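Edstead Community Boards > Health and Science > General Health

Topic: Drarnent study on afternoon naps and blood pressure – what do people make of it?

pellgrove
Posted 2025-09-16

The county newsletter had a piece on the Drarnent nap study and I have now seen it repeated in two other places, each time with a stronger headline. The first one said naps "may be linked" to lower blood pressure. The last one I saw said a nap "works as well as a pill."

I read the summary the study team put out. They followed 200 adults over 11 weeks. Half were asked to nap after lunch and half were asked to carry on as usual. At the end the nap group had a lower average reading on the top number, by 5 points.

I have mildly high blood pressure and take one tablet a day for it. I'm not planning to stop. I'd like to know whether a difference like that means much, and whether anyone here has tried it.

marshlight8
Five points is a real difference if it holds up. Cutting back on salt gets some people a drop like that. My doctor was pleased when mine came down by less.

The part I would question is who was in the study. If you can nap after lunch every day for 11 weeks you are probably retired or you work from home. That isn't most people with high blood pressure.

tobin_row
They covered that in the summary. Both groups were recruited from the same place and split at random, so the retired people should be spread across both sides. What marshlight8 is describing limits who the result applies to. It doesn't make the comparison unfair.

marshlight8
Fair enough, I worded that badly. I still think it limits what you can do with it. I work in a warehouse. My lunch is half an hour and the break room has a vending machine with a compressor that never stops.

quillback
I have napped every afternoon since I retired and my blood pressure is terrible, so there's one data point for you.

On a serious note, did they say when the readings were taken? Mine is always lower right after I wake up. If the nap group came in rested and the other group came in after driving across town, you would get a gap like that with no lasting effect at all.

pellgrove
The summary says "at a clinic visit in the morning." So before the nap in both groups, if I'm reading it right.

It doesn't say how many visits. I assumed one at the start and one at the end.

tobin_row
If it was only two visits per person I would be careful with it. A single clinic reading jumps around a lot. You can take yours twice in a row and get numbers 8 points apart without getting out of the chair. Averaging over a group helps, but I'd still want the home readings. A lot of these studies send people home with a cuff.
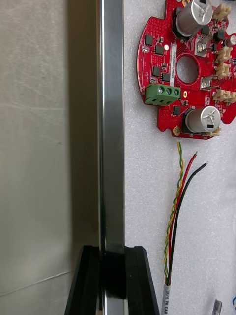
The other thing I'd want is the dropout figure. Asking people to nap every day sounds easy and it isn't. If the ones who couldn't sleep in the daytime quit, the people left in the nap group are the good sleepers, and good sleepers tend to have lower blood pressure to begin with. A properly done analysis counts everybody in the group they started in. The summary doesn't say if they did that.

fernhollow
I think you're all being hard on it. It's a cheap thing with no side effects and it might help. If this were a drug you'd have a company spending a fortune to tell you about it. Nobody makes money from naps, so it gets picked apart.

tobin_row
Drugs get picked apart a good deal more than this, and they should. "Might help and costs nothing" is fine as a reason to try it. It's not a reason to print that it works as well as a pill, which the study didn't test. There was no pill group.

fernhollow
I didn't write the headline.

quillback
"No side effects" isn't right for everyone either. When I nap past three I'm awake until one in the morning. My sister-in-law was told by her sleep clinic to cut out naps completely. It was part of the treatment for her insomnia.

fernhollow
All right, no side effects for most people. I nap for twenty minutes with an alarm and sleep fine at night.

marshlight8
How long were the naps in the study? I can't find it in the newsletter version.

pellgrove
Up to an hour, lying down, in a dark room if they had one. They kept a paper diary. There was no tracker, so it's whatever they wrote down.

marshlight8
Then some of them were just lying there. Which might do the same job for all we know. A group told to lie down and listen to the radio would have been useful.

dunmore_st
Coming in as someone who used to do data entry on trials like this (not this one). Diaries get filled in all at once in the parking lot before the visit. You can tell from the pen.

I'd wait for the full paper. The newsletter says it will be presented at the Kulloven meeting in November. The summary is usually written before all the tables are final, and the number can move.

Also, for pellgrove, the Dwivedi pharmacy on the north side will check your home cuff against theirs if you bring it in. Mine was reading high. I had been worrying over nothing for most of a year.

pellgrove
Thanks, I didn't know they did that. I'll take mine in. It's an old one and the cuff barely closes on my arm.

tobin_row
If the cuff is too small it will read high. Worth getting the larger size before you do anything else.

pellgrove
Ordered one. I'm going to keep taking the tablet, write down a reading morning and evening for a couple of weeks, then add the nap and see. I know that's not a study.

quillback
Put the nap before three.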